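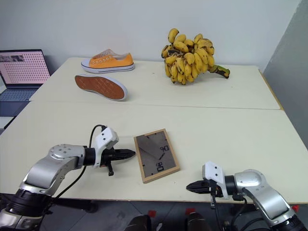
Two tables pushed end to end, with a pair of orange sneakers on the far one.

How to Write a Book Report on a Novel

A book report tells a reader what a novel is about and what you made of it. The steps below work for most middle school assignments. The sample novel used here is The Salt Ledger by Ishbel Gourlay, which follows a girl named Zistow who keeps the accounts on her uncle's fishing boat.

Step 1. Read with a pencil

Read the whole book before you write anything. Put a light mark beside passages where a character makes a decision or changes her mind. If the book belongs to the library, use slips of paper and write the page number on each one.

Step 2. Write down the basics

Copy the title, author and setting onto a clean sheet. Add the main character and the problem she faces. For The Salt Ledger, the setting is the port of Totance in December, and the problem is that the numbers in the ledger do not match the fish in the hold.

Step 3. Summarize the plot

Keep the summary under 300 words. Cover the opening, the main conflict and the turning point. Leave out side characters unless the plot falls apart without them. The harbor cook, El Fassi, gets a whole chapter in the novel but needs only one sentence in a report — he is the person who tells Zistow where the missing catch went.

Write in the present tense: "Zistow hides the ledger," not "Zistow hid the ledger."

Step 4. Choose a theme

A theme is an idea the book keeps coming back to. "Fishing" is a topic. "Loyalty to family can clash with telling the truth" is a theme. Find 2 scenes that show it and explain each in your own words. A short quotation helps, but follow it with a sentence saying what it proves.

Step 5. Give your opinion

Say whether the book worked for you and point to something in the text. "It was boring" is too thin. "The storm chapter repeats what we learned at the dock" gives the reader something to check.

Step 6. Revise

Read the report out loud and fix any sentence you stumble over. Check the spelling of every name against the book. Then look at your teacher's directions again for length, spacing and where the heading goes.

Hand in your notes with the final copy if your teacher asks for them.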